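The Week the Left Finger Quit

Hi all! A lot of you asked what happened with the Tondeo grippers in July, so I'm putting it on the gallery page instead of answering the same email over and over. There's only one photo this time (I was busy with a screwdriver for most of it), but the story is longer than usual, so get a coffee first.

Quick background for the new folks. We collect hand-held gripper recordings for the Leone project, which means walking around ordinary rooms, picking things up and putting them down again, and sending the files over to Jorketti for checking. Each session is 85 short takes. We'd been doing this for months without much drama, apart from the label printer.

Then one morning Jorketti sent back a whole session marked as bad. Grip width was jumping all over the place! In the log, the fingers would be closed on a cup, and one line later they were wide open, and then closed again. I had been holding that cup. I did not drop that cup.

My first guess was the marker. The software works out the finger positions from the printed markers, and if one gets scuffed or catches glare you can get exactly this kind of nonsense. So I cleaned it, printed a fresh one, cleaned the lens, and ran the whole calibration again. Same jumps. Then I blamed the battery, then the update, then (sorry) Pierina Pace, who had used the gripper the evening before.

Pierina found it, of course. She held the thing up to her ear and squeezed it slowly, and there was a tiny click near the end of the travel. A set screw in the finger joint had backed out, so the finger could slip a little on its shaft whenever you squeezed hard. Light objects came out fine, heavy ones went crazy. That also explained why the short test with a sponge passed every single time – I'd been testing with the one object that couldn't show the problem.

The part that bugs me more is the safety side. A slipping finger can pinch, and I'd had my thumb right next to that joint all week, poking at the marker. I got a blood blister out of it and nothing worse, but we now have a rule: power off and hands clear before anybody touches the joint, even for a quick wipe.

The damage in numbers: 97 takes thrown out, 2 replacement screws, and 7 days of me being no fun at lunch. Zirngate sent the screws with a dab of threadlocker already on them, and they've behaved so far. We check them before each session now, and the sponge has been retired in favor of a full water bottle.

If you run the same model and your widths look jumpy, try the slow squeeze and listen. And write to me if yours clicks too, I'm keeping a list!
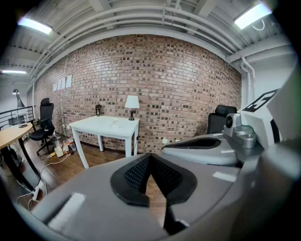

Up close with the gripper in the brick-wall room, mesh pads and finger joint in view.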